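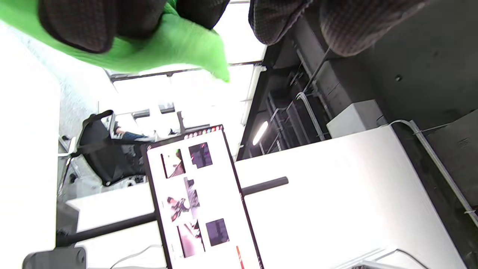 Why did the gripper let go of the cloth in the middle of the lift?

A screw in the left finger had come loose, and the controller believed the fingers were closed when they were still a little bit open.

I write this down because I lost two weeks of August to it, and maybe somebody else can keep theirs. At Kiltine we teach a two-finger gripper to pick up small textiles and lay them down folded. I am responsible for the gripper side. My colleague Yuk-lan Yeh does the software which decides where to grasp.

The fault showed itself first as a small number in a log. Out of 302 lifts in one batch, 8 ended with the cloth falling before the place position. For a soft material this is not alarming. A cloth can slide out for many reasons, and I put it down to a bad grasp near the hem. I even wrote to Yuk-lan that her grasp points were too close to the edge. She answered politely that they had not changed since spring. I should have listened to this sentence better.

In the next batch it became worse, and then it happened with the thick cloths too. These should be easy. So I did what I always tell our students not to do, I changed three things on the same afternoon: more closing force, slower lift, new pads. The drops stopped for one day. I was very satisfied with myself and went home early.

Then came the unpleasant part. With the higher force the motor was pushing against the end of its travel, and after roughly 620 cycles it got so hot that I pulled my hand back when I touched the housing. The temperature warning existed, but it was only written to a file, and no one was reading this file during work. I switched everything off and told Ambros Hämmerli, who looks after safety on our floor. He was not angry, but he asked me who had approved the new force value. I had approved it myself, in my head.

We opened the finger together the next morning. The small screw that holds the left finger to its slide could be turned by hand. When the gripper closed, the finger tilted outward and gave way, so the position reading looked perfect while the real pinch was weak. A thin cloth does not forgive that. The more force I gave, the more it tilted.

What we changed: the screw now has thread locker and a paint line across the head, so you can see if it moved. The force is back at the old value. The temperature warning stops the motor, and the check of both fingers is done every 15 hours of running time. I also made a short test with a strip of paper between the pads, which you pull out slowly by hand. It costs nothing and would have found the problem on the first day.

I still owe Yuk-lan a coffee for the message about the hem. The same finger design is used at the Zistcombe site, so I sent them the photos of the screw yesterday. They have not checked theirs yet.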